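Tipps für die Werkstatt: Mikrofone, Kabel und Lautsprecher im Gemeindesaal pflegen

Kabel richtig aufwickeln
Mikrofonkabel nie über den Ellbogen wickeln. Abwechselnd eine Schlaufe normal, eine gegenläufig legen, dann liegt das Kabel beim nächsten Auslegen flach. Mit Klettband sichern, Klebeband hinterlässt Reste am Mantel.

Mikrofonkörbe reinigen
Korb abschrauben, Schaumstoffeinlage herausnehmen und beides in lauwarmem Wasser mit einem Tropfen Spülmittel waschen. Über Nacht trocknen lassen. Die Kapsel selbst bleibt trocken — auch kein Spray aus der Nähe. Bei Kondensatormikrofonen vorher die Phantomspeisung abschalten.

Kratzende Regler
Staub zuerst mit einem weichen Pinsel entfernen. Pult vom Netz trennen, wenig Kontaktreiniger auf den Regler geben und ihn mehrmals über den ganzen Weg bewegen. Kratzt er danach noch, muss er getauscht werden.

Hall dämpfen
Schwere Vorhänge an der Rückwand bringen mehr als ein Teppich im Mittelgang. Unser Saal hat 150 Plätze, 96 davon unter der Empore. Dort haben wir die Lautsprecher etwas nach unten geneigt, seitdem ist die Sprache in den letzten Reihen besser zu verstehen.

Beschriften
Jedes Kabel bekommt an beiden Enden dieselbe Nummer. Wir sind inzwischen bei 53. Die Liste liegt im Pultdeckel und wird jeden Dezember durchgesehen, defekte Kabel kommen in die Kiste zum Löten.

Shanti Mishra, 21. September 2022

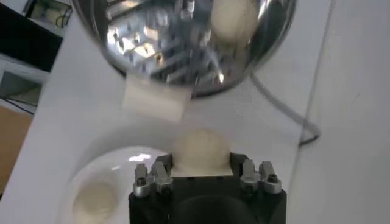 Glänzende Chromkuppel, darunter eine cremefarbene Kugel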